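Painters and players wanted for the Trukum campaign

Right then, I've put this off long enough. The second Trukum campaign needs people, and I can't paint four warbands and run the whole map on my own again (I tried last time and the goblins are still in undercoat). So I'm after 16 players and a handful of painters who'd like to help with the scenery and the loan armies. You can be both, of course.

For those who missed the first one, Trukum is my home-made skirmish setting. It's 28mm fantasy, small warbands, lots of ruined villages and bad weather. We play linked games over the autumn, starting in August, and what happens on one table changes what you can do on the next. The rules run to 34 pages, but most of that is spell lists and you can skip them if you don't fancy a wizard.

What players need

A warband of 5 to 10 figures, any make, any age. I don't mind what they are as long as I can tell the archers from the spearmen. Paint would be lovely, but a base coat and good intentions will do for your first game. If you haven't got anything suitable, ask and I'll lend you some of my old Sturia dwarfs, which are chunky, forgiving and have been dropped many times.
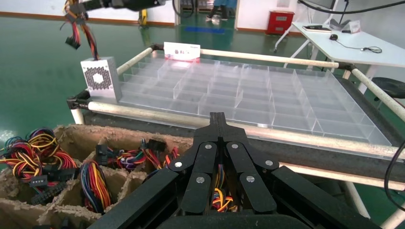
What painters would be doing

Mostly the village of Montoya, which is 12 cottages, a mill and a frankly silly amount of fencing. I've got the walls done and the roofs are waiting. After that there are 100 villagers and militia to get through, and I'd like them to look like they shop at the same tailor – browns, dull greens, the odd red hat. I supply the figures, the paint and a colour guide. You bring your own brushes, as I'm funny about mine.

You don't have to be brilliant. I'm a wash-and-drybrush man myself and my eyes have never matched. If you can keep the paint roughly inside the belt you're hired, though it's unpaid, I'm afraid, unless you count tea and first pick of the spares.

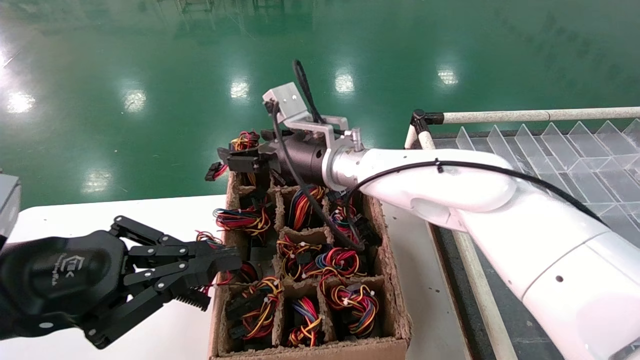
Socorro Correa is looking after the river town of Tastine, so if boats and jetties are more your thing, say so and I'll pass you on to her. She's after someone who can do decent rigging, and I've already ruled myself out.

When and how

We meet on Tuesday evenings from 7.30 and pack up at 10. You won't need to make every week – one game a month keeps your warband in the story, and painters can take things home. Under-16s are welcome with a grown-up.

To join, leave a comment with your name, whether you want to play, paint or both, and what you've got on the desk at the moment. Half-finished stuff counts. If you're playing, tell me your warband's name as well so I can get it on the map.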